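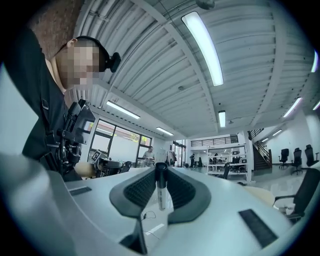

A slim marker with a black cap, upright between the ribbed finger pads of the hand-held gripper. Head camera and chest harness on the person at left.

Baketti hand-held gripper kit: questions we get from people thinking of buying

Last updated: December 2023

Do you sell this thing?
No. We're a small automation shop in Denstead, and we bought our kit from Trindel at the listed price. Nobody gave us a discount, and no money changes hands if you buy one. Trindel has its own FAQ, which is cheerier than ours.

What is the Baketti kit supposed to do?
You hold a gripper in your hand and do ordinary jobs with it, and the recordings are meant to be used to train a robot arm to do the same jobs. The pitch is that you can gather training data without owning the arm. That part is true. The pitch also implies that the arm, once you do own it, will know what to do. We'd want to see that before repeating it.

Is it easier than driving a real arm by remote control?
For most tasks, yes. New people pick it up in a morning. Driving an arm remotely took our staff a good deal longer and they complained the whole time. On this one the sales page is fair.

How many recordings do I need for one task?
Trindel won't give you a number and I don't blame them. I do blame them for the word "minutes" in the brochure. We had 40 usable recordings of one pick-and-place job at the end of our first week and the model we trained on them was poor. It reached for the right area and closed on air. More recordings helped. Moving the objects around between recordings helped more, and the manual gives that a single sentence.

Why does everybody test with markers and pens?
They're cheap, they're thin, and everyone has a drawer full. A marker standing between the pads is a decent check on how well the two fingers line up. It tells you very little about bags, cloth, wet fruit or anything heavy. If a demo shows you only rigid objects of a handy size, ask for the other kind. We did ask. We were told the team would follow up.

How good is the grip?
The ribbed pads are the best part of the kit. Smooth barrels stay put if you close squarely on them. Come in at an angle and the object likes to turn, and then you've recorded somebody fixing a mistake. Some people think that's useful data. Maybe it is. Decide before you start, and label those takes so you can pull them out again.

Do I need the head camera and the chest harness?
The quote has them as a bundle and the salesperson will talk as if the gripper is useless alone. We trained with and without the head camera view. For tabletop work we could not find a difference we'd stake money on. For jobs where the person walks between stations, the wider view did seem to help, though we've only tried two of those. Ask for the price without the wearables. It exists. It just isn't on the page.

Is it comfortable?
The gripper is fine for short stretches. After 18 minutes of steady use my wrist wants a break, and I'm not a small man. The harness is the bigger gripe. It hangs a fair amount of gear off your front, and leaning over a low table with it is awkward. Try it on at the height of your own workbench. Whatever number the brochure has for a full session, I would halve it and then plan around that.

Does the room matter?
More than we were told. "Works anywhere" is a phrase I'd like to see removed. Big windows, rows of overhead tubes and a polished floor that throws the light back all gave us trouble in one room or another. Tracking dropped out most often when the gripper turned toward bright glass. Our fix was a roll of blackout cloth and a rule about which way to face. Also keep a record of which room each take came from, or you'll spend February the way we did.

And other people walking around in the background?
It doesn't stop the tracking, in our experience. It does mean you've filmed people who may not have agreed to it. Get permission from anyone likely to wander through, and blur faces before you share a file with anyone. Trindel offers a blurring service as an add-on. We tried it on a small batch and it missed a few side views, so somebody here still checks by eye.

What's in the box, and what isn't?
You get the gripper, spare pads, cables and a carrying case. You don't get storage, and the files are large. You don't get the printed square markers for calibration either, just a file to print yourself. Mount them on something stiff. Ours curled on plain paper and we lost a day working out why the readings had drifted.

What does it cost to run after I've bought it?
The software license renews every year, and the renewal is roughly 11 percent of the purchase price. It was in the paperwork. It was not in the first two calls. Pads wear out too. We've replaced five so far, all of them on the same gripper, the one that gets used for screws and brackets.

How is support?
Polite and slow. Hardware questions get a real answer. Questions about why a trained model behaves badly get a link to the manual. To be fair, some of our bad models were our own fault, and one was a mislabeled folder.

Trindel says it works with any robot arm. Does it?
It works with any arm if you build the mount, match the fingers and write the conversion yourself. We've done it for one arm. I wouldn't use the word "any" for that.

So should I buy one?
If you already have an arm, someone who can train models, and a task you can describe in a sentence, it's a reasonable purchase. If you're hoping the kit will tell you whether automation is worth doing in your shop, rent one first. Trindel does rent, on request. Bring your own objects to the trial, including the ones you expect it to drop.

Can I see your data?
Some of it. Write and say what you want it for. We won't send anything with a face in it.

Answers by Réjean Dhillon. Corrections welcome, including from Trindel.

Contact | Copyright Réjean Dhillon, Denstead | Back to top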